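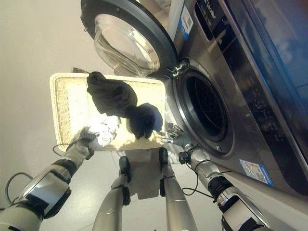
Door wide open, the way I now insist on.

So I've become a person with opinions about washing. I didn't see it coming. For years I lived above the shops in Stalville and took everything to the launderette on a Thursday evening, read a book for an hour, ate crisps and walked home with a warm bag. I had no idea what temperature anything was washed at. There was a big button and I pressed it.

Then I moved to Ondley, which has two pubs, a very good bakery and no launderette at all, and suddenly I had to learn. My first month was a disaster! I shrank my favourite green jumper to a size that might fit a largish teddy. I turned three pillowcases grey with one pair of new socks (the Watkins ones from the market, lovely socks, but my goodness they bleed). And everything smelled faintly of pond.

The pond smell nearly broke me. I tried more powder, which made it worse. I tried vinegar, and then I had towels that smelled of a chip shop by a pond. In the end I went on the Astia forum, where people discuss household things with a seriousness I have grown to love, and found a thread on musty towels with 1,481 replies. I read a shameful amount of it in the bath. There are factions. There is a man who boils his tea towels in a jam pan every Sunday and will not hear a word against it.

What I took away was this. Use less powder than you think. Leave the door open between washes. Don't wash absolutely everything at 30 for ever and ever, give the towels a hot one now and then. And get the wet things out straight away, which I am terrible at, so I've started setting the alarm on my phone.
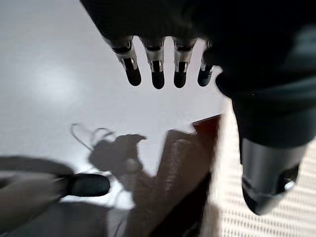

Black fingertips, silver bands.

Drying is the next battle. I haven't got a tumble dryer and I don't really want one, but the back yard gets sun only until lunch, so in April it's a daily gamble. I have a rail that goes over the bath and an airer that takes up to 20 shirts if you believe the box. I don't own that many shirts so I can't tell you. Jeans take two days and go stiff as a board, and I've sort of come to like them that way — there's a nice crackle when you put them on.

I did the pegs as well. I'd bought a bag of cheap plastic ones and they kept snapping in the cold, usually with half a bed sheet already up and the other half in the flower bed. The hardware shop does wooden ones and I came home with 37 of them because they sell them loose by the scoop and I'm greedy with a scoop. They're brilliant. They leave a little dent in the shoulders of T-shirts if you hang them the wrong way up, so hang them by the hem. My mum told me this when I was about twelve and I ignored her.

I do miss the launderette though. I miss the noise and the fug of it, and having an hour when there was nothing else I could sensibly be doing. I've tried sitting in the kitchen with a book while a wash is on but I end up cleaning the hob.

Next job is the duvet. The label says do not wash and the forum says oh go on. I'll let you know.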